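Ticket 126 – Right arm drops off the line during whiteboard strokes
Project: Lestine (two-arm bench build)
Opened by: Roy Marsden
Opened: 27 August 2025
Status: open, workaround in place
Component: right wrist, right gripper, stroke planner

Summary
Right arm follows the first part of a stroke correctly, then pressure on the board falls to zero before the path ends. The controller reports the path as complete. No fault is raised. Left arm runs the same path file without the problem.

Setup
Both arms are bolted to the shared bench in the workshop. Controller is the Pravport board, firmware as shipped. Planner runs on the laptop. The board lies flat and is not clamped. Gripper force is set to 27 percent on both sides.

Steps to reproduce
Power on, home both arms, load the digits file, start with the right arm only. The fault shows up on most runs at speed 100 and on every run at speed 130.
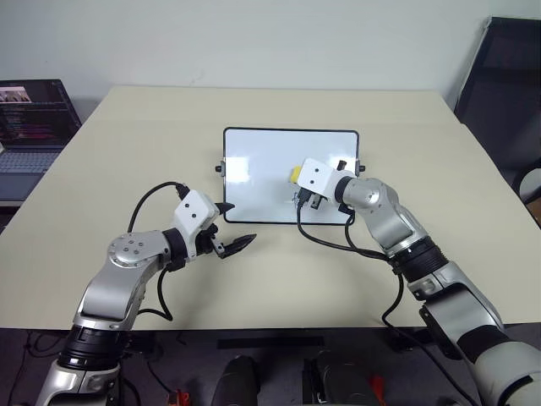
The first suspect was the wrist cable. It was replaced in an earlier ticket and the new one is longer than the original. With the right gripper over the board, the cable hangs from the wrist down across the tabletop before it curves back toward the lower part of the arm. Drag on the tabletop would load the wrist sideways, and the controller has no sensor there. The left cable loops up from the gripper housing and comes down along the arm, so it has no contact with the bench in that pose.

Test 1: lifted the right cable by hand through a full run at speed 100. Pressure still dropped. Repeated with the cable taped to the forearm. Same result. Cable drag is not the main cause, but the routing should be fixed anyway. Moved to a separate ticket.

Test 2: swapped the path files between arms. Fault stayed with the right arm.

Test 3: re-ran the board height calibration at the four corners. One corner was off from the stored value. Updated the table and saved. Fault now appears later in the stroke at speed 100. No change at speed 130.

Test 4: checked grip. The finger pads on the right gripper are the Tovden ones. The left still has the original Bensaid pads. Marked the held part at the pad edge with pencil and ran the file once. The pencil line had moved up by the end of the run – the part is sliding in the grip under load.

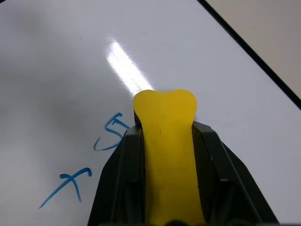
Grip force was the next variable. Raising it is limited by the shape of what is being held. The yellow piece has a wide two-lobed end, narrows to a neck below that, and widens again farther down, so flat fingers do not get even contact along the length. The inner pad on the right finger has a fine texture, which should help, but only where it touches. Stroke quality can be judged from the blue marks on the board: one reads as a 5, and the one below it could be a 7 with a cross stroke or could be a letter. The classifier has the same trouble with the second one.

Test 5: raised grip force in small steps. Sliding got shorter but did not stop. Motor temperature climbed, so the value was put back to 27.

Test 6: wrapped one layer of rubber tape on the held section. No sliding over a full run at speed 100. Slight sliding at speed 130.

Workaround
Tape on the held section, speed capped at 100, corner table from Test 3. Do not run the right arm above this until the ticket is closed.

Still to do
Fit Bensaid pads on the right gripper and repeat Test 4 without tape.
Print a shaped insert for the narrow section – the drawing is done, the printer is tied up until October.
Ask Pravport why a path is reported as complete with zero contact pressure. That should be a warning at minimum.

Roy Marsden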